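Tarnish on Mixed Costume Jewelry in Closed Storage
Project report, submitted 2023-06-30

1. Background

Costume jewelry is usually a thin plated layer over a base metal. When two unlike metals touch in humid air, the less noble one corrodes first, and the plating tends to fail at scratches and clasp joints. Collections held by small museums are often kept in shared boxes, so contact between unlike metals is common. The aim of this project was to compare surface change on plated test pieces stored in contact with those stored apart.

Most published work deals with solid silver. Plated brass gets less attention, partly because replacement cost is low. The Drarley teaching collection, which prompted the topic, is mostly plated chain, beads and bangles acquired in mixed lots with no record of alloy.

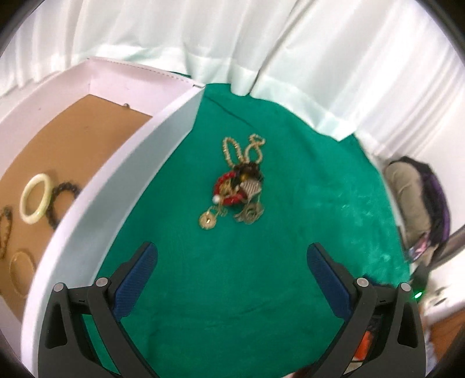

2. Materials and method

Test pieces were cut from a single roll of gold-plated brass chain supplied by Sarkex. Each was degreased in acetone, rinsed in deionized water and dried in air. Pieces in group A were hung separately on nylon thread. Pieces in group B were laid in contact with bare steel links. Both groups were held in sealed polypropylene boxes over a saturated salt solution for 12 days in May.

Surfaces were finished beforehand with 2000 grit paper on one end only, in order to expose base metal at a known position. Color change was read against a gray card under a fixed lamp. Readings were taken at the cut end and at mid-length. Magnification was 100x for all surface inspection.

The Rai method for scoring tarnish was used without modification, except that the lowest two grades were merged. The difference between them could not be repeated reliably by two readers working apart.

3. Results

Group B showed darker cut ends than group A on all reading days after the first. Mid-length readings did not separate clearly. Where the plating was intact, contact with steel made little difference to the gold-colored surface, but the steel itself showed spots of rust at the contact points - this was not scored, as the scale does not cover iron.

One box in group A lost its seal overnight and was left out of the comparison.

4. Discussion

The result at the cut ends is in line with ordinary galvanic behavior, although direct attack by moisture cannot be ruled out with this setup. A control with bare brass in both groups would have helped. Pieces in real collections also carry skin oils, lacquer and old polish, none of which were present on the test chain.

Storage material is a second open point. Plain cardboard can give off acidic vapor, and dyed cloth may contain sulfur compounds. Neither was tested.

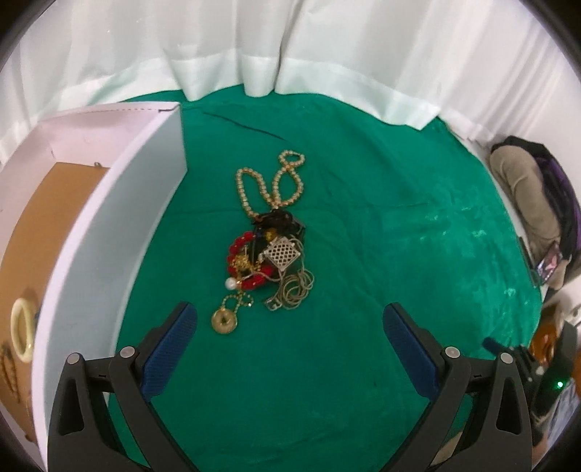
In his written comments on the draft, Lorenz Fuchs objected that the salt solution held humidity well above anything the Joltenwood store would reach, and that the ranking of the groups might not survive at normal levels. He also asked for the merged grades to be reported separately in an appendix. The first point is accepted as a limit on the findings. The separate grades are given in Appendix B.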